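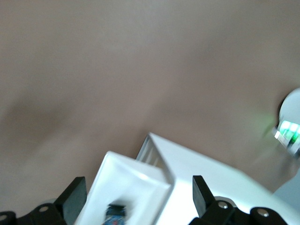 Brown surface, black gripper fingers

Print this thread | E-mail this thread
Search the boards: enter title or author Go

Sotomayor's "The Salt Ledger" -- anyone else in love with it?
Posted in December by marginalia_kit
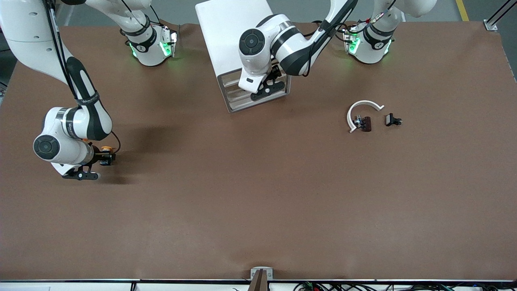
marginalia_kit, Fiction Board Moderator

I finished it at 2 a.m. and went straight back to page one! It opens in Storkcombe in 1939, with a harbor clerk copying out old debts, and by page 70 the debts are telling the story themselves (I gasped). Please read it!

tidewrack
Glad you loved it, but I quit at chapter 8. All those lists of rope and tallow -- pretty, sure, but where are the people?

marginalia_kit
In the lists! Look at who stops paying after the storm. It broke my heart.

ponderosa_reads
I'm between you two. The Storkcombe half is wonderful, the Ondon half drags. Also, which translation? Mine is the Badel Press one and the clerk sounds very stiff.

tidewrack
Badel here too. Maybe that's my problem.

marginalia_kit
Mine's the older Ondon House edition, much looser and funnier. Try the ferry chapter in that one, tidewrack, even if you skip the rest!

ponderosa_reads
Ordering it tonight.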